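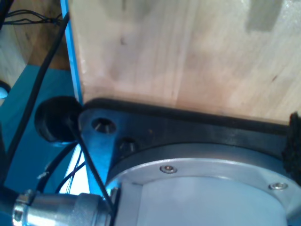 Broltomel Research Reports New Method for Calibrating Robot Arms Without External Trackers

EMDALE, February - Broltomel Research today released the results of a study on calibrating table-mounted robot arms. The method, named Drekwood, estimates how an arm's base sits relative to its work surface using only the arm's own joint readings and light contact with fixed reference points.

The study was carried out with Eberhard Automation and covered 14 arm installations. Each arm was calibrated 10 times, and the team then ran 200 placement trials across the full set. Average placement error after calibration was 2 millimeters. A single calibration takes less than one shift and requires no optical tracking equipment.

Results were less consistent on arms carrying heavy tools - a limit the authors discuss in the report.

The full report and calibration software are available on request from the Broltomel Research press office in Emdale.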